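Laying a cloth: speaker notes
Firnton household evening, September, main room
Slot: 14 minutes, then questions

Start without the slides. Ask who ate at a table with a cloth on it this week. Wait for hands. Then ask who owns a cloth they never use — usually far more hands, and that's my whole talk really!

Say thank you to Ghada Atallah for getting me in, and to Cyprian Piątek for the loan of the ironing board (hold it up, people like it).

First bit: why I love a cloth. My gran, Genowefa Walczak, had one good table and one bad one, and with the cloths on you couldn't have told me which was which. Tell the story of the beetroot soup. Keep it short, I ran over with it in Vinness.

Second bit: colour. Pale cloths frighten people and they shouldn't. A light blue is the kindest colour I know for a small square table. It goes with a brown or grey plank floor, it lets a bit of white pattern come through softly, and a plain tan tray or dish looks lovely sitting on it. Leave the picture up while talking about this.
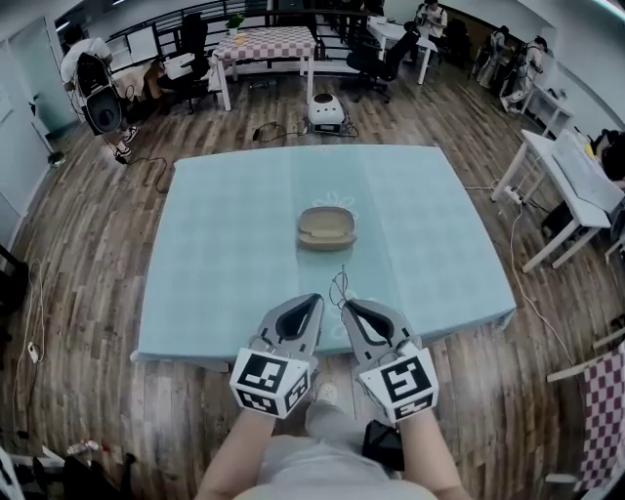

Reading time: 4 minutes

Point to the pale blue cloth first, then the pink and white check on the table further back with the little green plant on it. Two cloths, one room, and they get on beautifully. Checks want something small and alive on top. The floral or scalloped sort of pattern wants space, so put one thing near the middle and stop there. One thing! I get carried away here, so watch the clock.

Third bit: size. Measure the table, then add the drop twice, once for each side. Do the sum out loud with the Kuipers cloth: 165 cm across, on my own kitchen table. Ask someone in the front row to hold the tape.

Fourth bit: creases. Iron it slightly damp, roll it round a cardboard tube, never fold it in the same place every time. Show the tube. Ezekiel Strickland asked last time about steaming it on the table and yes, you can, with a thick towel under it and a bit of patience. Mention the Skuden clips for outdoors, pass two round.

If there's time: stains. Cold water first, always. Tea, wine, candle wax in that order. Skip turmeric unless asked, it takes ages.

Finish by laying one live. Ask Zofia Zalewska to take the far corners — she knows the flick. Shake, let it drop, smooth from the middle out. Then put the tray down and go to questions.

Spare cloths are in the blue bag. Get the clips back.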